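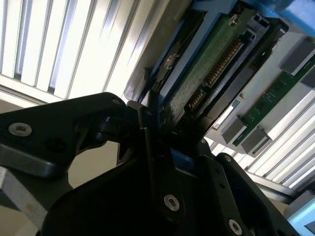
Figure 4-1. Linkage arm (left) and blue-framed electronic assembly.

4. Setting up your first watchlist

Welcome to the good part! By now you have Dotby installed and your login works, so you're ready to start following the people who get into the room with elected officials. A watchlist is a saved set of names, offices and topics that Dotby checks against published meeting diaries, appointment notices and gift registers. Once it's running, new matches land on your home screen every morning, and it is a great feeling when the first one turns up.

Before you start

You will need:
- your Dotby login and the email address you signed up with
- the name of at least one official or office you want to follow
- a Clesanen key, if you want older records (see 4.3)

4.1 Create the list

1. Open Watchlists and choose New.
2. Type a name for the list. Pick something you'll still recognise in January. "Miswood mayor's office" works well; "list 2" doesn't.
3. Under Jurisdiction, choose municipal, provincial or federal. You can mix all three on one list, but the results are easier to read if you start with one.
4. Click Save. The list opens with an empty results panel.

Note: List names can be up to 30 characters, including spaces.

4.2 Add people and offices

1. Click Add entry.
2. Start typing a name. Dotby offers matches from its directory as you go.
3. Choose the entry type: Official, Staff, Adviser or Visitor. Don't skip this one! Family members and friends of officials sometimes hold unpaid advisory posts, and they'll only show up in appointment notices if you mark them as Adviser.
4. If the person has gone by another name, add it under Also known as. Nicknames, maiden names and initials all count.
5. Repeat until your list is complete, up to 128 entries.

Note: Following an office as well as the person in it is well worth the extra minute. When a new chief of staff comes in, the office entry keeps collecting while you catch up on who they are.

Caution: Two people can share a name. Open the source document and check the title and employer before you publish anything or ask a question at a public meeting. A match tells you that a name appeared in a record. It doesn't tell you why.

4.3 Connect older records

Out of the box you get current diaries only. The Clesanen archive adds meeting records from previous terms, and we love it for spotting patterns that go back years.

1. Go to Settings, then Sources.
2. Paste your key into the Clesanen field and press Connect.
3. Wait for the green tick. A large list can take up to 6 minutes.
4. Return to your watchlist and choose Search back.

Search back returns a maximum of 780 records at a time. If you reach the limit, narrow the dates and run it again. Earlier results stay on the list.

4.4 Set your alerts

1. On the watchlist, click the bell.
2. Choose Daily, Weekly or As it happens.
3. Tick the record types you care about. Meetings and Appointments are on by default; Gifts, Travel and Amendments are off.
4. Press Send test. The message should reach your inbox within a few minutes. If it doesn't, look in your junk folder and add Dotby to your contacts.

Do turn on Amendments if you can stand the extra email. Meeting diaries get corrected after they're posted, and the correction is often more interesting than the original entry. Malou Juhl, who wrote the Miswood starter list, has hers set to As it happens.

4.5 Share a list

1. Open the list and click Share.
2. Enter each person's email address, or choose Export for a Holst file.
3. Select Can view or Can edit.

Caution: Private notes travel with a Holst export. Untick Include notes if the file is leaving your group.

Shared lists update for everyone at 6 a.m. Changes made by an editor after that time show up the next morning. To stop sharing, remove the person's address and click Save again.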